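シルカウの芝生広場、12月から半分が「刈らない草地」に

2024/8/13

みなさん、シルカウの中央広場の話、もう聞きました? わたしは昨日の夕方、パン屋の列に並んでいるときに後ろの人たちの会話で知って、家に帰ってから町の掲示を読み直しました。広場の芝生のうち半分を、今年の12月から刈らずに伸ばしておくことになったそうです。

きっかけは春に行われた住民アンケート。回答は691通あって、この規模の町にしてはずいぶん集まったほうだと思います(わたしも出しました。締め切りの前の晩に!)。「今のままきれいに刈ってほしい」という声もかなりあったものの、草丈を伸ばす区画をつくる案が上回り、町議会で先週可決されました。

担当課のナレディ・チャバララさんに電話で聞いてみたところ、伸ばすのは噴水より北側だけとのこと。南側はこれまでどおり月に二回の草刈りが続くので、日曜の朝にボールを蹴っている子どもたちも、お昼に寝転がりたい人も、場所には困らなさそうです。ちなみにわたしは寝転がる派なので、かなりほっとしました。

北側には草を刈った細い道を一本だけ残すそうです。ベビーカーが通れる幅にしてほしいという要望が何件も届いて、当初の図面より広げたと聞きました。こういう細かいところがちゃんと直っているのは、読んでいてうれしくなりますね。 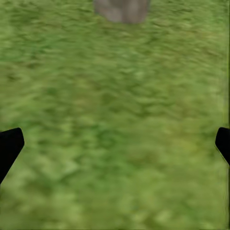 お金の話と、隣町のこと

気になる費用ですが、種まきと案内板を合わせて3000ユーロ。案内板は隣のドルサウの工房に頼むことが決まっていて、文字は三か国語になるそうです。草刈りの回数が減るぶん、来年からは維持費も少し下がる見込みだとか。どのくらい下がるのかも聞いてみたんですが、「まだ計算の途中なんです」と笑ってかわされてしまいました。

ドルサウでは数年前に川沿いの土手で同じことを始めています。あちらに住むヨハネス・バロイさんによると、最初の夏は苦情だらけだったそうです。「手抜きに見えると散々言われたよ。二年目に花が増えたら、今度は写真を撮りに来る人の車で道が混むと言われた」。どっちにしても言われるんですね……。シルカウの広場は駐車場が35台分しかないので、そのあたりは今のうちに考えておいたほうがいいかもしれません。

反対の声も載せておきます。広場に面した喫茶店を営むントンビ・モコエナさんは、ダニが心配だと話していました。犬を連れてくるお客さんが多いので、テラスのすぐ前だけは短く刈ってほしいと町に手紙を出したところだそうです。返事はまだ来ていないとのこと。わたしの実家の犬も夏になるとよくダニをつけて帰ってくるので、これは他人事じゃないなと思いながら聞いていました。

種の配合を決める集まりは、図書館の二階で開かれます。予約なしで誰でも参加でき、植物に詳しいアリーバ・ロディさんが、この土地の土に合う草花の話をしてくれるそうです。ヤグルマギクを推す人とポピーを推す人がすでに広場のベンチで言い合っているという噂もあって、ちょっと楽しみです(わたしはヤグルマギクに一票!)。

開催日は図書館の入口に貼り出されるので、気になる方はのぞいてみてください。107番のバスなら図書館のまん前に停まります。わたしも仕事が早く終われば顔を出すつもりで、決まった配合はまたこの欄でお知らせします。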